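Workshop > Notebook > Measuring and marking

6th May

Checked the levels from the Lovton store against the granite. Long overdue, last done in September and only half of them then.

Method as before. Level on the plate, read the bubble, turn end for end on the same marks, read again. Half the difference is the level's own error. Plate was shimmed to within one division of the Sulinden machinist level first. Wiped every base with alcohol. Two had filings stuck along the magnet strip, enough to rock them.

Results, by length:

2000 mm box section, Doherty. Reads true both ways on the center vial. Plumb vial at the left end is out by half a line. Vial is cast in, no adjustment. Marked the end cap with red tape, use the other end for plumb.

750 mm box section. Center vial out 0.6 mm per meter. Repeated three times with the same answer. This one has been on the stair jobs, so the stringers should be checked with something else before anyone blames the saw. Pulled from use.

Torpedo, magnetic, tag 644. Fine on the flat. The 45 vial is poor, but I wouldn't set anything off a torpedo 45 anyway. Magnet still holds its weight on the underside of a steel beam.

Torpedo, magnetic, tag 2955. Base has a burr near the middle of the V groove. Stoned it down and rechecked on the plate and on 25 mm round bar. Good on both now.

Line level, plastic. Hooks bent, bubble sluggish. Binned.

Pádraig Nic Aodha asked whether the Jorkus digital could replace the 750. Ran it on the plate with the same flips. Display shows 0.0 one way and 0.1 degrees the other. After the two-step calibration it shows 0.0 both ways, but it drifted back to 0.1 after an hour on the bench by the window. 0.1 degrees is 1.75 mm per meter, so worse than the level it would be replacing. OK for roof pitches and setting saw tilt. Not for sills or door frames.

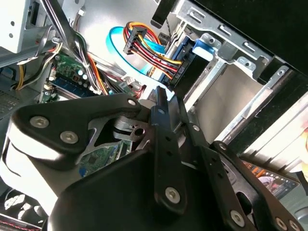

Also tried the shim trick for checking sensitivity. 0.5 mm feeler under one end of the 2000, bubble moves but you have to look for it. Same feeler under the 750 with the faulty vial and the movement is clear, so the vial itself is healthy and has just shifted in its mount. Might be worth opening up. Two screws under the cover plate, glue behind that.

To do:
– new 750, box section, milled base, no magnets
– rack with pegs at both ends so the long one stops leaning in the corner
– write the check date on each level in paint pen, the paper labels don't last
– recheck the Jorkus with a fresh battery, away from the window

Plate cover back on, feelers oiled and back in the drawer.

Back to top | Contact the workshop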